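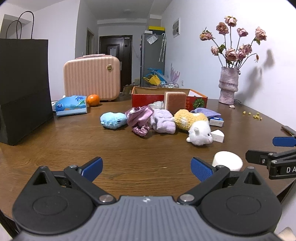 Refinishing an oiled table, how long between coats?

inholm44
I have a dining table from 1975 that needs a new finish. The can of Trilletti oil says to wait 3 hours between coats. My neighbor says a full day. Who is right?

Afridi
A full day. I did mine in December in a cold garage and even that was too short. It stayed tacky for a week.

urnance_shop
Tacky usually means too much oil left on top. Wipe it all off after 15 minutes and 3 hours is fine in a heated room.

Afridi
I did wipe it off. The garage was 44 degrees. Temperature matters more than people think.

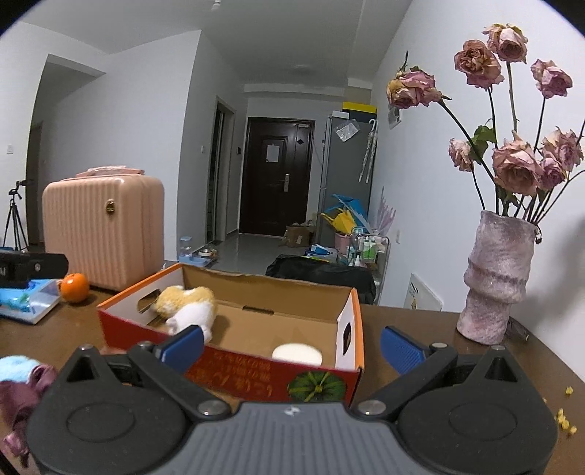 inholm44
Mine will be done indoors, so cold isn't a problem. How many coats? We eat at it every day.

urnance_shop
2 thin ones. Sand lightly with 320 before the second.

Afridi
I'd do 3 on the top and skip the sanding. Never saw a difference.

urnance_shop
Disagree on the sanding. You will feel it with your hand.

inholm44
OK, going with 2 coats and a day in between. Lay the rags flat outside to dry, right?

Afridi
Yes. Don't ball them up.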